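3 min read

Lemon Season at the Paludlow Table

I love making drinks at home, and the part I love most is the bit before any drink exists: the board, the citrus, the ice, a stemmed glass waiting for its turn. We've been working through the Tipoki summer list (147 drinks, and I fully intend to get to all of them!), and this is one of the lemon ones. Slices go on the bamboo board first, and I cut mine thin enough to bend over the rim.

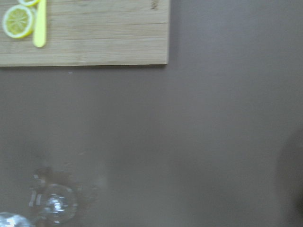 Shengli Cheng: Try rolling the lemon hard under your palm before you cut it. You get so much more juice, and the slices still look pretty.

I do that now, and wow, yes. Save the end pieces too, they're great squeezed over the ice. A plain clear glass suits this drink best, with nothing etched on it to fight with the yellow.

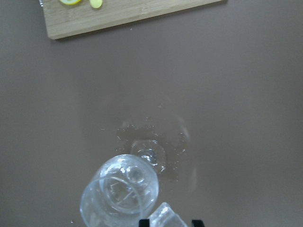 Stemmed glass on its side, lemon up on the board.

Then comes ice, and plenty of it. I like clear cubes in a bowl right beside the glass, close enough to scoop without dripping all the way down the table, and brown kraft paper underneath to catch whatever does drip. The pink bowl makes me happy every single time,
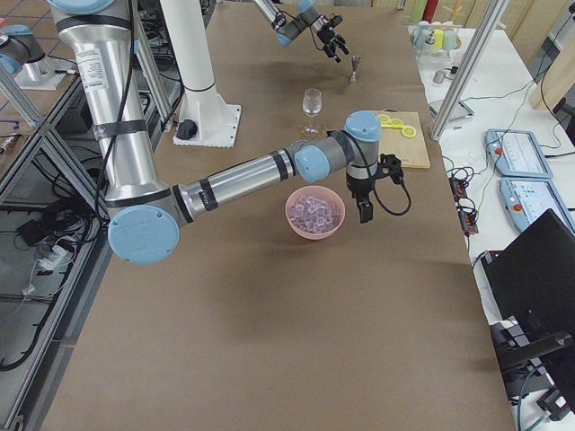

and so does a little hourglass jigger, which I was slow to start using and now reach for constantly. Small side for the syrup, big side for the lemon juice, then taste before adding more of either. In December I want to try the whole thing again with blood oranges.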